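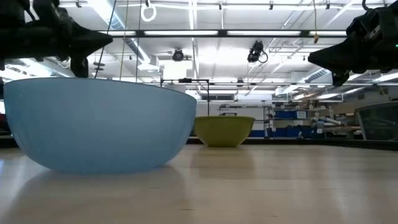

Two grippers over the table, with a blue bowl and a smaller green one.

Support > Bench Kits > Flendham Two-Arm Kit > Questions

Search help articles Type a keyword

Questions we're asked about the Flendham Two-Arm Kit

What do I get for my money?
Two arms, two black grippers, the control box, all the leads and a printed setup guide that we're rather proud of. The table isn't included, I'm afraid, but any sturdy, level one will do nicely.

Do I need special objects to practise with?
Not at all! Most people start with whatever is in the kitchen cupboard, and plastic bowls are a lovely first choice - they're light, they forgive a clumsy grip and they cost next to nothing. Try to have a couple of different sizes, as it's surprising how much the arms have to change their approach between a wide bowl and a little one.

Does a shiny tabletop matter?
It can do. A glossy surface will throw back a soft reflection of whatever is standing on it, and the Velenwood software sometimes needs a few extra practice runs before it settles down. If yours is still struggling after that, a plain matt cloth usually sorts it out.

How many practice runs will it need?
For simple lifting and moving we suggest 300. Stacking one thing inside another is fussier, and customers who want it really dependable tend to carry on to 1,000 (with plenty of tea breaks, we hope).

Can I use it with Durán glassware?
Please wait until you've fitted the soft fingertips, part 123, which we sell separately. The standard fingers are happiest with plastic.

How long is the guarantee?
It runs for 2 years from delivery and covers the arms, grippers and control box. Fingertips wear out with use, so those aren't covered.

Can I try one before I buy?
Yes, and we'd love to see you. Our workshop at Skirkholm takes visitors by appointment, and you're very welcome to bring your own bits and pieces along for the arms to have a go at. Just fill in the visit form and we'll write back with some times.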